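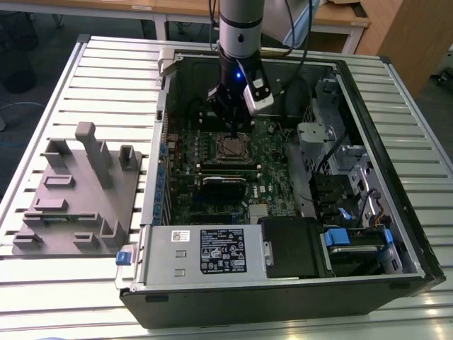

Welcome to the Cluldale Robotics Club questions page! I'm Stuart Parsons, I run the thing, and I wrote these answers because I was typing the same email over and over. Our big project this year is called Trultari, and the goal is to get an arm to do parts of a desktop PC rebuild. We work with the tower lying on its side so the arm can come straight down to the CPU socket, and the gray printed plate next to it is the kind of thing new members end up learning to design (lots of little blocks and posts, more fun than it sounds).

Do I need to know how to code?

Nope. Plenty of people show up having never written a line. You'll pick up some Python if you stick around, but there's also CAD, printing, wiring and a whole lot of measuring. If you can use a ruler and you don't mind doing it again when the number looks weird, you're useful to us on day one.

When do you meet and how long does it go?

Twice a week after school, 2 hours each time. The second meeting is the quieter one, so if you want arm time, come to that one! Sign up on the sheet by the door first.

How many people can join?

We cap it at 20. Any more than that and folks just stand there watching, and I'd hate that. If we're full, I keep a waiting list, and spots do open up once baseball starts.

What are the teams?

There are four: arm, fixtures, software and write-up. You pick one for the first half of the year and then you can swap. Please don't all pick arm. I love the arm too, but the fixtures team has the most say in whether anything lines up.
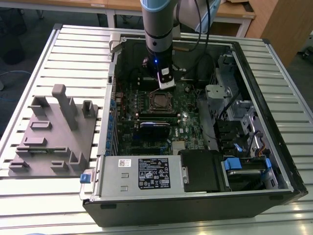
What does it cost?

Dues are $20 for the year, and that covers filament and snacks. If that's a problem, send me a note and we'll sort it out, no forms or anything.

Why old desktop computers?

They come apart nicely, and we can get them! Also you learn what's inside one, which is a great side effect. I've had kids go home and fix the family PC after a month with us.

Do you compete?

We do, once a year, in June. It's the Trovetti Open, and it's pretty relaxed as these things go. Each team gets a table, a task list and two tries, and the judges ask the students questions (the students, not me, I have to stand back and be quiet). You don't have to go to be in the club.

What's Ismail?

That's our scheduling program, written by last year's software team. It keeps track of who has the arm and which version of the code is loaded. It's a little cranky. If it logs you out, log back in and don't hit refresh.

Can parents come watch?

Sure, any time, just sign in at the front office. Stay behind the tape line when the arm is moving, and that goes for little brothers and sisters too.

How do I sign up?

Grab a form outside my room and get it back to me by November 15, 2023. Questions I missed can go in the box next to the forms.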